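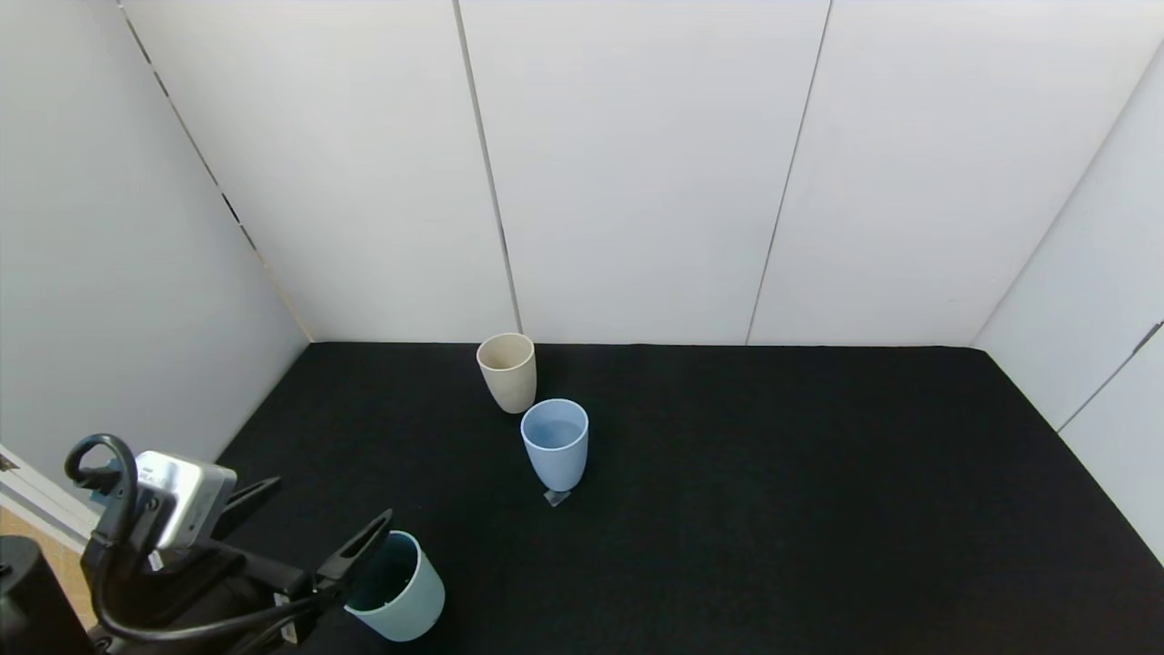
Reusable Cups in the Student Canteen: Return Rates and Washing Costs

Toàn Đàm and Cúc Trương
Project report, Mạch course in Everyday Materials

1. Background

The canteen in the Grarport building switched from paper to plastic reusable cups in September. Students pay a small deposit at the counter and get it back when they return the cup. The kitchen staff told us that cups kept going missing, and the canteen manager wanted to know whether the deposit was too low or whether people simply had nowhere handy to put them. We took this as our project question.

We did not look at the older glass mugs, which are only used at the staff tables.

2. Method

The canteen let us read the till records for deposits paid and deposits refunded. We used 30 opening days. We also handed out a one-page survey at the exits between 11:30 and 1:00 and asked three things: where the person usually drinks, where the cup goes afterward, and whether they know about the refund.

In the second half of the period we put an extra return crate on the second floor, next to the Nivier reading room. Until then the only return point was at the dish window on the ground floor.

3. Results

The till recorded 2747 deposits over the whole period. Refunds stayed well behind deposits in the first half and caught up somewhat after the second crate was put out. The crate filled fastest in the afternoon, when the dish window is closed.

We got 31 surveys back. Of these, 20 people said they usually carry their drink out of the canteen. Most knew about the refund but said they would not walk back downstairs for it. A few had cups at home and meant to bring them in. One person had been using hers for pencils since the first week.

Washing took longer than the kitchen had planned. The cups come out of the Duvska dishwasher with water sitting in the base and have to be turned over by hand before stacking. We timed this on two afternoons, but the loads were different sizes, so we have left the times out.

4. Discussion

The distance to the return point seems to matter more than the size of the deposit. We can't be sure of this, as we never changed the deposit. The second half of the period also included exam week - fewer people ate lunch, and more stayed in the reading room. A fairer test would run both setups in ordinary teaching weeks.

The survey is small and only reached people leaving at lunch. Evening students are missing from it.

5. Suggestions

Keep the crate on the second floor and empty it before the evening classes. Print the refund amount on the sign at the till, where the current sign only says "deposit." Ask the kitchen to try a drying rack with slanted rows before buying more cups.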